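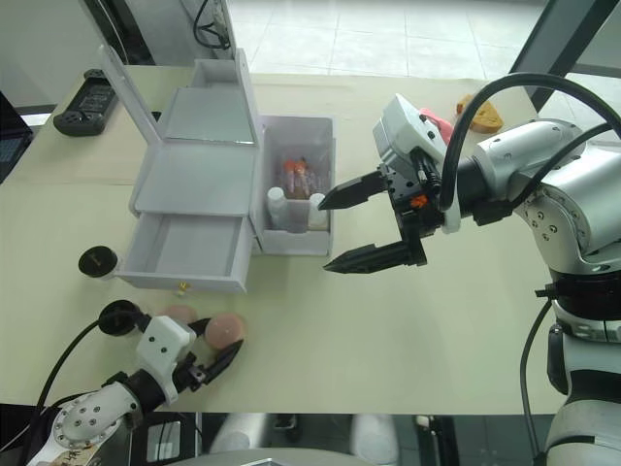
Balm evenings: things people ask me

I run the balm-making evenings in Plekport and I get the same emails every autumn, so I've put my answers in one place. If yours isn't covered, write to me through the contact page and I'll add it (I do get round to it, just not always quickly!).

Do I need to have made anything before?

Not at all. If you can melt chocolate without burning it you'll be fine. My own first batch was so hard you could have resoled a shoe with it, and I still used it all winter on my gardening hands.

What do we make?

In October we start with a plain hand balm: beeswax, sunflower oil and a bit of shea butter. After that it's a lip balm, then a softer one for elbows and heels, and on the last evening you choose your own. The course is four evenings and each one stands on its own feet, so missing one isn't a disaster.

How many people come?

Eight at most. There are only so many hobs, and I like to be able to get round to everyone while their wax is still melting.

Why is my balm grainy?

This is my most asked question by miles. It's nearly always the shea butter, which goes gritty when it cools slowly. Melt it again gently, give it a good stir, and put the jars straight in the fridge once you've poured. It's perfectly all right to use grainy balm, by the way. It melts as you rub it in, it just feels a bit like wet sand for the first second or two.

And why is it too hard, or too soft?

Too much wax or too little. Put a teaspoon in the freezer before you start, drip a little of the hot mix on it, and you'll know within a minute or so what you've got. Add oil if it's like candle, add wax if it slides about. Write down what you added! I never used to and I have a whole notebook of lovely balms I can't make again.

Can I use olive oil from the kitchen?

Yes, though you'll smell faintly of salad. I did a whole Christmas batch that way and my sister-in-law still brings it up.

How should I store the ingredients?

Cool, dark, lids on tight. Beeswax keeps for ages. Oils don't, and a rancid one smells of old crayons, so have a sniff before you tip it in. I buy my wax as pellets in a 900 g sack from the honey people out at Warnen and split it up into clear bags with the month written on. Squeeze the air out and fold the top over twice. Dried petals go in the same sort of bag, on their own, or everything ends up smelling of lavender.
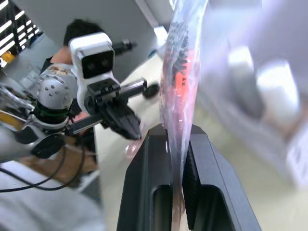 A clear plastic bag does the job for pellets and petals.

Can I put water, aloe or fresh herbs in?

Please don't, at least for these recipes. Anything watery can go mouldy, and you won't always see it. Dried herbs steeped in the oil are fine if you strain them out well. Creams with water in need a preservative and that's a different course, which I'm not brave enough to teach.

Which jars do you recommend?

Small ones with a wide mouth, so you can get a finger to the bottom. I've used the Mureo screw-tops for years and I also like the Abera ones, which are a little squatter. Wash them, dry them properly, and then leave them another hour with the lids off. A damp jar is a nuisance.

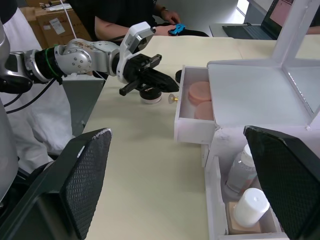

Plekport Balm and Salve Club

Can I bring my own jar?

Do! Old face cream pots are good once you've got the last of the cream out from under the rim. Soak the label off or stick yours over the top, and put the ingredients on it if you're giving it away, so that anyone with a nut or bee allergy can see what's in it.

Can I sell what I make?

Not without some paperwork. There are rules on cosmetics, even for a table at the school fair, and you need a safety assessment for the recipe. Giving a pot to your neighbour is another matter.

Is there parking?

On the street, and it's free after six. The door sticks, so give it a shove.

How do I book?

Send me a message with the evenings you'd like and whether you have any allergies. I answer in the order they come in.

Last updated 2018-09-23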